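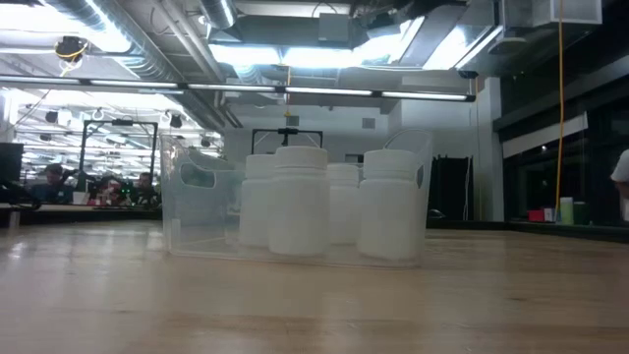
When do the new rules for storing small batches of solvent take effect at the Somitz site?
They take effect in November, after a trial period in two of the site's seven buildings.

2018-03-15 – Somitz has published revised storage rules for tenants who keep cleaning solvents, adhesives and thinners on the premises. The rules replace a set of notes that had been issued building by building and did not always agree with one another.

Under the new text, each tenant may hold up to 70 liters of flammable liquid outside a fire-rated cabinet. Anything above that amount must go into a cabinet or into the shared store next to the loading dock. The shared store has a capacity of 3000 liters and is currently rented by the shelf.

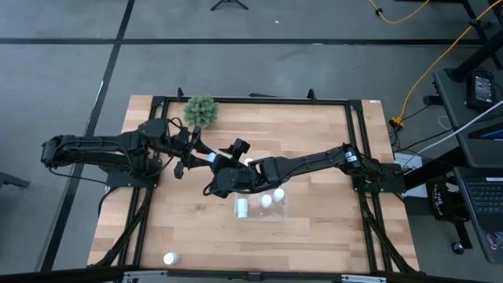

Tenants must also keep a written inventory, updated monthly, listing the product, the volume held and the date of opening. Secondary containment is required for all open stock. The height of the containment wall is not fixed, but it must hold the contents of the largest single container.

Craig Urquhart, site safety manager, said the limit was set after a survey of current stock. The survey recorded 1195 separate containers, many of them past their use-by date.

Mimer and MacLeish, the two largest tenants, will take part in the trial. Senyo Kpodo of MacLeish said the company had no objection to the volume limit but had asked for a longer interval between inventory updates. A decision on that request is pending.

Comments on the draft inventory form can be left at the site office.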